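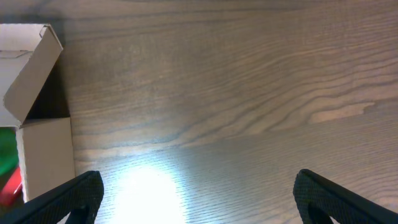 Prirby Woodworkers List Digest, Vol 21, Issue 7

Message: 4
From: Berwyn Gethin
Subject: Re: Gray-brown tabletop, what finish?

Darcy Chan wrote:

> I picked up a used table from the Andrade sale and need to
> decide what to do with the top before it goes in the dining
> room. The color is a medium gray-brown. Long wavy grain, and
> then toward the middle and right it bunches up into arches,
> one inside the other. There is a light patch on the right side,
> cream or tan, running at a slant across the grain. My husband
> thinks somebody spilled something on it. I would like to get
> rid of the patch if I can, and make the top less shiny under
> the lamp. Is it worth sanding the whole thing? I have a
> random orbit sander and a stack of 120 disks.
>
> Darcy

Darcy,

Please don't start with the 120. I went over the picture at the top of this issue for a while and I would leave the sander in the closet until you know what you have.

The arches are what people call cathedral grain. You get it when a board is cut flat across the rings. It could be solid boards or it could be veneer, and I can't tell which from the top. Get under the table with a flashlight and look at the underside and the end of the top. If the pattern on the face carries on through to the end grain, it is solid. If you see a thin layer over something else, it is veneer, and an orbital sander can go through that before you notice. I did it to a dresser for my sister and ended up painting it.

About the light patch. It is long and narrow and it does seem to sit in the grain. A spill usually leaves a ring or a blot with an edge you can follow. This may just be the wood. Wipe it with a rag and a little mineral spirits, window open, and watch it while it is damp. If the patch stays just as pale, I would leave it alone. If it darkens to match the rest, the finish is probably thin there and a fresh coat may be all it needs.

On the shine, there is a bright white spot with a bluish haze spreading out from it, and you can see fine ridges in the grain where the light comes in low. To me that says the finish never filled the grain completely, and I like it that way. If you want it duller:

Wash the top with a damp cloth and a drop of dish soap. Dry it.
Try a gray nonwoven pad in one corner, going with the grain, very light pressure.
Wipe off the dust and look at it with the lamp on.
If you like it, do the rest, full length strokes, no circles.
One thin coat of paste wax, buffed after it hazes.

That is an hour of work and it doesn't commit you to anything. Wax comes back off with mineral spirits if you decide to refinish later.

If you do end up stripping it, be ready for the color to change. The gray could be a stain and it may go with the old finish. Ravinder Robichaud posted his notes on matching a gray stain last November, and they should be in the archive under message 274. He used test strips on the underside, which is a good place for them.

Also, move the lamp a foot and see whether the glare still bothers you.

I will be at the Mustton shop Sunday morning if you want to bring a leaf by, assuming the table has one.

Berwyn

------------------------------

End of Prirby Woodworkers List Digest, Vol 21, Issue 7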